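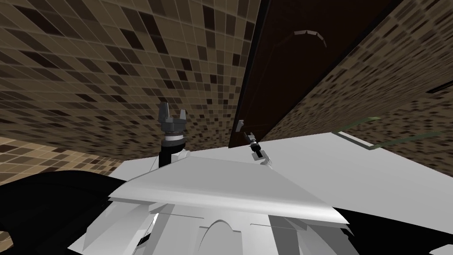
Planners get too much credit. There, said it. Been on the Moler stack since August, two arms, one door task, and most of our failures are boring: stale transforms, a gripper command sent 8 ms late, a config nobody versioned. Feltero ran 3000 sim episodes and logged the score. Just the score! No traces. So what did we learn. Rawat at least dumps every joint target, ugly files but you can grep them.

My take: freeze the planner, spend a month on logging and replay. Cella wont like it, no demo in that. Fine. I'd still take 100 episodes I can replay over thier big number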